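Kondlow coast road reopens to campers, two-night cap on free sites

19 Jan 2024

The last closed stretch of the Kondlow coast road is open again and the three free camps along it are taking overnighters as of this morning. Good news for anyone with a van booked and nowhere to put it.

The road had been shut south of Dondport since September, when a slip took out the downhill lane and most of the guard rail. Traffic has been going the long way round through Kaijage, a 160 km detour on a road with one servo and not much phone reception. Both lanes now sealed. Speed limit stays at 60 past the slip site until the line marking is finished, and there's a stop-go crew on some mornings, so allow a bit extra if you've got a ferry or a flight to make.

What's changed for campers

Stays at the free sites are now capped at two nights in any 14. Used to be five. The cap covers all three camps together, so moving from one to the next doesn't reset the clock. Self-contained vehicles only at the two beach sites. Tents and cars are welcome at the inland one, which has a long-drop and a tap. Boil the water.

No bookings at any of them. First in, and by mid-arvo in the school holidays you've likely missed out. The fallback is the Dondport holiday park, which has powered sites, hot showers and a camp kitchen with a proper barbie. Park says it has room most nights outside the long weekend.

Vans over seven metres can't use the northern beach site at all. The turning circle was cut back when the new drainage went in and there's a bollard where the big rigs used to swing round. Signs are up but they're small and you only see them once you're commited to the driveway. Caravans, same deal.

Fires: none until further notice, on the beach or off it. Gas cookers OK if they're off the ground. Rangers are doing evening rounds and the fine is $600. Dogs on a lead at the inland camp, not at the beach ones, where the birds are nesting up in the dunes.

Fuel, water, dump point

Fill up in Dondport. The roadhouse halfway down is still shut and there's no word on a reopening. The dump point has moved from the boat ramp to the back of the showgrounds, open daylight hours, no charge. Fresh water there too, threaded tap, bring your own hose fitting. Potable water is signed, the other tap isn't for drinking.

Groceries are thinner than you'd expect. One general store in Kaijage, one small supermarket in Dondport, shuts at six. Stock up before you turn off the highway and take your rubbish out with you as there are no bins at any of the free camps. They were pulled over winter and aren't coming back.

Hire vans

Zernton, which runs the only campervan depot in the district, is back to normal pick-ups and drop-offs from today. Customers who were sent round by Kaijage during the closure and went over their kilometre allowance can ask for the excess to be refunded. Keep your paperwork. The standard allowance on a two-week hire is 2,160 km and the depot says claims have to be in within a month of handing back the keys. 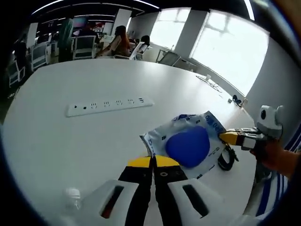 Linen and kitchen kit are extras on the cheaper vans, so check before you leave the depot. Doonas are included on the four-berth, hired seperately on the two-berth. Pack soft and pack light, there's hardly a cupboard in the small ones. A crumpled plastic bag like the white one with blue printing, thin enough to see the deep blue shape inside, squashes in where a hard case won't, and it'll do for rubbish afterwards. Return vans swept out, with the grey water tank emptied, or there's a cleaning fee.

Still closed: the lookout track at the southern end, and the stairs down to the second beach, which lost their bottom section in the same storm. Both fenced off. The lookout carpark itself is open for day use, no overnight stays.

The district got 4,000 overnight van stays last summer and is tipping a busier one once word gets around about the road. Current conditions are posted on the board outside the Dondport visitor centre, updated each morning. Ring ahead if it's been raining.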